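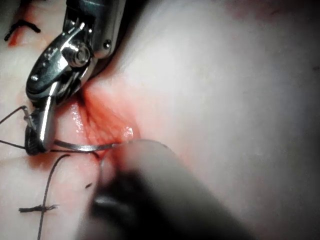

8/13/26

In February I promised to write down how we are planning the money for our suturing robot, and I am late with it. I was busy with the budget itself, so please forgive me.

For readers who are new: our small laboratory in Umville studies automated suturing on tissue. We already have two arms, on loan from our partner group in Brurnstead. The loan will end, and we must decide what to buy, what to rent, and what to live without.

My first budget had one big line for the arms and one small line called "other". This was my mistake. The arms are expensive, but you pay for them one time. The other things you pay for again and again, and they were hiding in my small line. I have now divided the plan into 3 parts: the arms with their controller, the instruments, and the consumables.
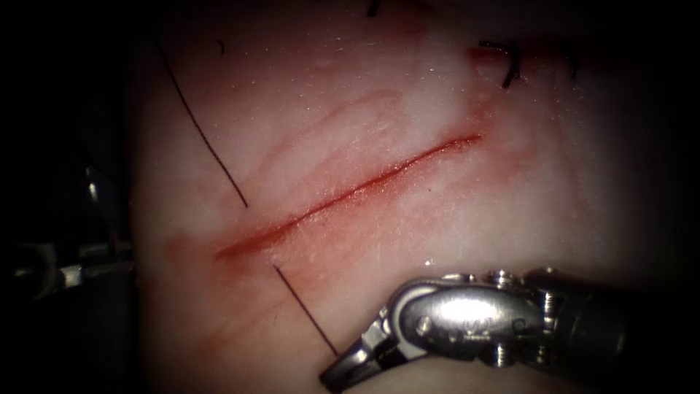 The consumables surprised me the most. When I made the first plan, I counted one needle and one piece of thread for each session, as if every session was one clean stitch. But a closure needs many stitches, and a long cut uses up a pad very quickly. You can see the black stitches already standing at the upper right, with their short curled tails, and the long straight cut next to them still has to be closed. All the thread which is trimmed away was also paid for by someone. For the next year I put 176 pads in the plan, and 2000 dollars for needles and thread together. My colleagues think the second number is too low. Maybe they are right.

The instruments are a more difficult question. A needle driver has a limited life, and the supplier we asked, Eichhorn, counts the life in uses and not in months. So the price of an instrument means very little until you know how often you will work with it. I asked everybody in the group to write down their sessions before I asked for a new offer. I recommend to do this early, because people remember fewer sessions than they really had. 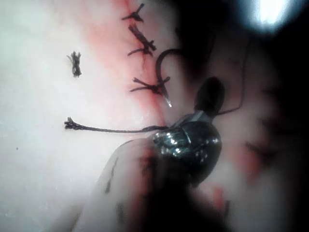
We also want a spare instrument for each arm. In the first plan I removed the spares to make the total look nicer, and I regret it. If one instrument is away for repair, both arms stand still, and the salaries continue.

For the cameras we will probably stay with what we have. Trakance offered us a better set, and I liked it very much, but the money would come from the spares. I have moved it to the wish list for the year after.

The service contract is still open. One offer includes travel to Umville and the other does not, so I cannot compare them yet. I wrote to both companies again and I am waiting for the answers.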